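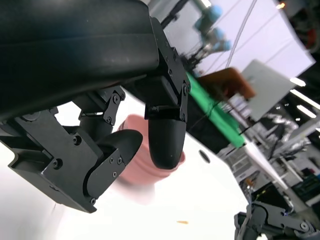

Lesezeit: 2 Minuten

August, kurz nach zehn am Abend

Ich bin durch! Der ganze Küstenweg von Fledarcombe nach Lovthorpe, 76 Kilometer in vier Tagen, und ich sitze jetzt mit hochgelegten Füßen in der Pension und esse Pflaumen aus der Tüte. Der linke kleine Zeh sieht schlimm aus, der Rest von mir ist glücklich.

Los bin ich heute um halb sechs, viel früher als geplant, weil die Möwen auf dem Dach ein Höllentheater gemacht haben. Und was für ein Morgen! Das Meer lag ganz flach da, fast milchig, und über den Feldern hing noch der Dunst — ich bin bestimmt eine Stunde gegangen, ohne einem Menschen zu begegnen, nur Schafe und einmal ein Hase, der mitten auf dem Weg saß und sich erst im letzten Moment entschieden hat, dass ich ihm nicht geheuer bin.

Die Treppe an den Klippen hatte ich ja gefürchtet. 1.295 Stufen auf und ab, so steht es auf dem Schild unten an der Bucht, und ich glaube jede einzelne davon. Nach dem ersten steilen Stück habe ich den Rucksack abgesetzt und laut geflucht, nach dem zweiten habe ich gesungen (keine Ahnung warum, wahrscheinlich der Zucker aus den Rosinen). Oben dann Wind, Heidekraut, Hummeln überall, und der Blick zurück bis zum Leuchtturm, an dem ich vorgestern im Regen gestanden und ans Aufgeben gedacht habe.

Mittags im Lellodano eingekehrt. Winziges Café, sechs Tische, eine Linsensuppe mit viel Zitrone, die ich unbedingt nachkochen muss. Kreuzkümmel war drin, Minze auch, und etwas Rauchiges, vielleicht Paprika. Dazu Brot, noch warm. Ich habe zwei Teller gegessen und danach fünfundzwanzig Minuten auf der Mauer geschlafen, mit dem Hut im Gesicht.

Der Nachmittag zog sich. Viel Teer, eine Umleitung wegen eines Erdrutsches, und die Wasserflasche war eine Stunde vor dem Ziel leer. Aber dann kam der Strand, und ich habe die Schuhe ausgezogen und bin das letzte Stück durchs Wasser gelaufen — so kalt, so gut!

Insgesamt über 2.722 Höhenmeter, wenn ich meine Notizen richtig zusammengezählt habe. Das hätte ich mir im Frühjahr nicht zugetraut, als mich schon der Weg zum Bahnhof außer Atem gebracht hat.

Für morgen: Bus um zehn vor neun, vorher Blasenpflaster kaufen und die Karte für zu Hause einwerfen. Die Socken hängen am Fenster und sind noch klamm. Und ich will nachsehen, ob der Weg hinter Lovthorpe nach Norden weitergeht, auf der Karte ist er da nur noch gestrichelt.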